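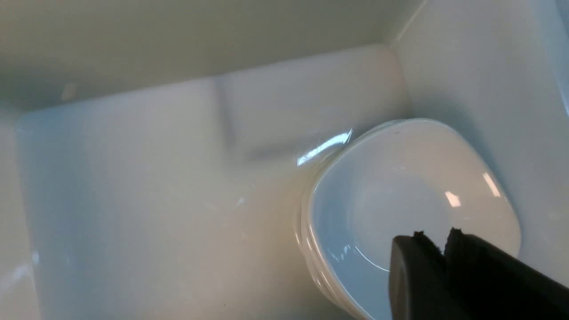 A reader wrote in to ask why a phone that says 200 GB free still can't take a video backup from another phone. Short version: the drive in the middle is usually formatted in a way that won't hold one big file. Longer version in this thread.

I've been using the Barken pocket drive for this since August. It has USB-C on one end and the old full-size USB on the other. No app needed on Android. On an iPhone it shows up in Files.

Out of the box mine was set up as FAT32. That format stops at 4 GB per file. A long 4K clip goes past that fast. The copy starts, runs a while, then quits with an error that doesn't mention file size at all.

Fix: plug it into a computer and reformat as exFAT. It takes under a minute. It also wipes the drive, so move anything you care about first.

After that I copied my whole camera folder, 2,042 photos and videos, in one go. Started it at 9 p.m. and it was done in 18 minutes. The drive got warm but not hot enough to bother me.

Then I tried the same folder on the Makori drive, which costs less. It slowed way down after the first 1,000 files and I gave up and let it run overnight. It was finished by morning. Fine for a backup you do twice a year. 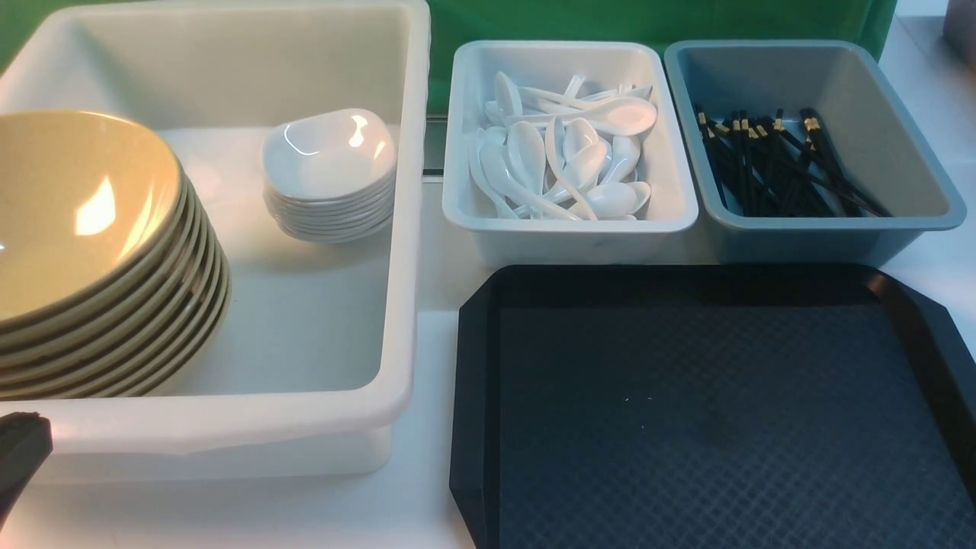
One reply says the Makori speeds up if you copy in smaller batches and let it sit between them. I tried that with four folders and it did help some. It also meant I had to stay near the computer, so I went back to overnight.

Cases: the Barken is thicker than it looks in the store photos. It won't seat all the way in my phone with a heavy case on. If yours has a deep cutout around the port, take the case off or get a short extension cable. The Bernis one works for me and it's six inches long.

If you'd like to skip drives, Clundstead has a phone-to-phone transfer app. It's free for photos and paid for video. It needs both phones on the same Wi-Fi, and it stopped each time my screen locked. Turn off auto-lock before you start.

Last thing. Eject the drive before you pull it out. On Android it's in the notification shade. I skipped that once and had to copy one folder over again. The photos were still on the phone, so I didn't lose anything.

I'll post the Bernis hub results when I've had more time with it. So far it charges and copies at the same time, but only from the port on the left.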